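Home > Ayala community help > Robots and automation > Research methods

Two-arm imitation learning: how to compare results when the object is handed between arms?

Posted by jomilholm_lab, 14th May

Hello all. I am working on a small study with two arms facing each other across one table. The task is the refill change of a plug-in air freshener: a small bottle with a wick must meet the plug heater, one piece in each gripper, and both are joined in the air. We train one policy from demonstrations with the head view only, and one policy with the head view and both wrist views. I want to know if the wrist views really help or if I only believe it.

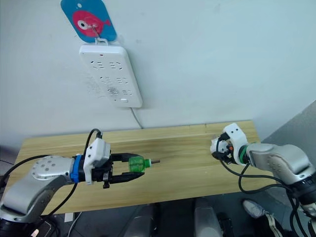
My problem is the scoring. If I count only the complete insertion, both policies look nearly the same and the numbers are low. If I give points for grasp, for approach and for alignment, the policy with wrist views is better, but a colleague told me that I have chosen the stages to make my favourite win. Is there an accepted way to do this? We use 2000 demonstrations for each policy, and the start positions are drawn from the same list.

The second thing is that from the wrist the bottle is so near that it fills a big part of the view, and its own body hides what is behind. I am not sure if this makes the comparison unfair in some poses. 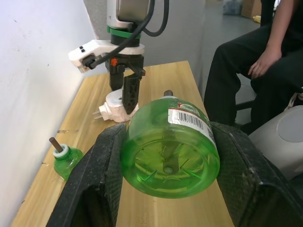

Wrist view: green bottle between the fingers, the other arm over the white plug-in device.

I have read the Nelinico guide on evaluation but it speaks only about one arm. Thank you in advance, and sorry for my English.

nedalstead_k

I had the same discussion with a reviewer last October. My advice is to write down the stages before you run anything, and to put the date on that file. After this your colleague can dislike the stages but he cannot say that you fitted them to the result.

For two arms I would score these separately:

Left grasp holds until the end of the trial
Right grasp holds until the end of the trial
Both pieces inside the joining zone at the same time
Axes in line, within 5 degrees
Insertion complete

Please report every line and not only the sum. A sum hides the case where one arm is perfect and the other does nothing useful. In our work the third line was where the policies became different, and we would have missed this with a single score.

About the start positions, the same list is good, but also run the two policies alternately, one trial of the first and then one trial of the second. Light from a window changes during the day and a wrist camera looks at the window much more often than you expect.

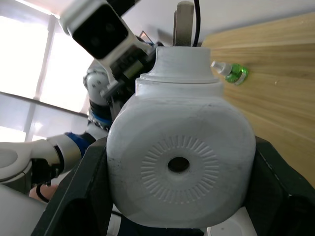
With alternating trials this change of light falls on both policies in an equal way. We did not do it in our first version and had to repeat the whole evaluation, so I recommend it strongly. It costs you only the time to load the other policy. If loading is slow, you can alternate in short blocks, but then choose the order of the blocks by a random draw.

For the hidden view: I would not remove those poses. They are part of what a wrist camera gives you, the good and the bad. Mark them in the table and let the reader see them.

ferrybank

Just use success rate. If the numbers are low, collect more data. Partial scores are always a bit of a fudge.

old_servo

I do not fully agree with the post before mine. Success rate should be there, but with a low rate you need very many trials before a difference means anything, and a small lab does not have these weeks.
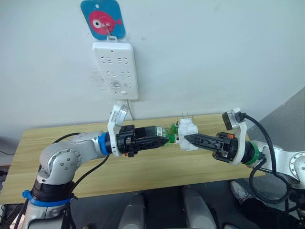 Alignment is the stage I would measure with the most care, and I would not judge it from the head camera alone. Both grippers come very close together at that moment. With the plug held so that its two prongs stand upward and green pieces already touching the end of the labelled part, a person who looks at the head view can easily say "aligned" when there is still a tilt toward or away from the camera. Let 2 people score each trial from all the views, without knowing which policy was running, and report how often they agree. In my own group the agreement was poor for alignment and very good for everything else, and after we wrote a clearer rule it became acceptable.

One more remark. You compare "head only" with "head and both wrists", so you change two things together. If you have time for a third policy, with head and one wrist, you will learn which camera does the work. My guess is that the wrist camera on the arm holding the plug gives the bigger part, but I have tested this only with pens and caps, so take it with care.

jomilholm_lab

Thank you, this is very helpful. I will write the stages file this week and do the alternating trials. For the third policy I must ask for more computer time, the training takes roughly 2 days for us. I will post the table under this thread when it is ready.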